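Nasstead Support > Kairys gripper kit > Tickets

Subject: Cable handling add-on, right finger loses grip on the back half of the loop
Status: Awaiting customer
Priority: Normal
Product: Kairys two-finger kit with wrist camera, trial unit
Site: Pidport bench

09:12 Customer
Kit is on 30 day trial, we need to decide by end of April whether to buy so would like this sorted. Task is simple, pick up a loose cable off the table, carry it over, lay it down. Works fine slow. Above half speed the cable creeps out of the fingers on the way round and we end up holding it by the wrong bit. Force is at the default. Tried it higher, no real change. Firmware is whatever it shipped with, havent updated.

09:40 Support
Thanks. Can you send:
the run log from the controller (not the summary, the full one)
finger pad type, smooth or textured
speed setting when it slips
a still off the wrist camera during the move

10:25 Customer
Log attached. Textured pads, the ones in the box. Speed is 500 on the slider, at 200 it never slips. Slip flag first shows at line 1,617 and then again at 2,591, same part of the path both times, just after the wrist turns over. Still is from the wrist camera on the same move.
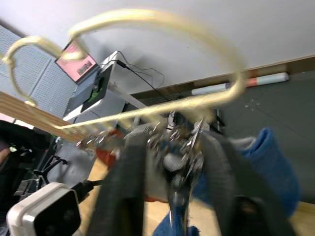 We did wonder about the pads being dirty so wiped them with a dry cloth, same result. Also swapped to a thinner cable, bit better but not fixed. Arm itself is not complaining, no faults on the pendant.

11:03 Support
Log came through ok. Two things.
1. Grip force drops for a moment at both of those lines. Looks like the force hold is being reset when the wrist passes the turn. Known on older firmware, fixed in the current one.
2. Camera exposure is on auto. Anything moving will smear and the tracker then guesses at where the cable is. Set it to fixed, short, and turn the gain up to make up for it.
Please do the firmware first and test before touching the exposure, otherwise we wont know which one did it.

11:10 Customer
Does updating wipe the saved grips? We have a fair few.

11:14 Support
It shouldnt but export them first. Settings > Grips > Export all. Keep the arm powered through the whole update, the gripper restarts twice and the second one looks like it has hung. Leave it.

13:48 Customer
Updated. Grips survived, except two came back with the names blank, easy enough to retype. Ran at 500 again. No slip flag at the wrist turn now. Still lands the cable off to one side sometimes, not by much. Exposure next.

14:30 Customer
Exposure menu is greyed out?? Logged in as operator.

14:36 Support
Needs the admin login, it's on the card inside the case lid. Camera > Image > Exposure > Manual.

15:20 Customer
Found the card. Manual now, image much darker, gain up to the second notch and it'll do. Only had time for a few runs, need the bench back for the Fivwood job. Will leave it going tomorrow morning and send a fresh log. Separate question, is the textured pad set included if we buy or is it extra?

15:31 Support
Included, plus one spare set. Blank names passed on to the firmware team. Ticket stays open for the new log.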